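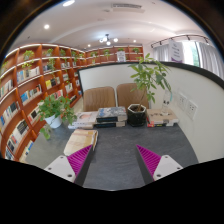 We use cookies to remember your settings. Accept / Manage

November — by the Urnix notes team

Recording towel examples for a folding policy

In this guide you collect demonstrations with the hand-held gripper, the same two-finger tool we use for all Drirar tasks. Our present set has 1833 episodes, and 119 of them were rejected, mostly for a bad start.

Before you begin, clean the lens and open and close the fingers fully 7 times. The Troten script reads the finger width from these movements. If it reports an error, repeat the step — do not edit the value by hand.

Put the towel on the table and leave the background as it is. Plants and books behind the towel are useful, they help the camera tracking.

Start each episode with open fingers above the fabric. Hold still for one second, then go down slowly to the place you want to grasp.
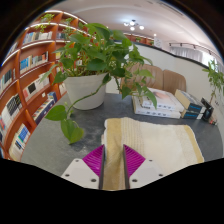 Fingers over the folded towel, with the wide tan band between them.

Keep your other hand out of the view. If you miss the grasp, continue and try again in the same episode. Such corrections are good material for the learning, but label them "retry" in Carrilho.

After 53 episodes, stop and upload. Change the position of the towel before the next block, and run the finger check again.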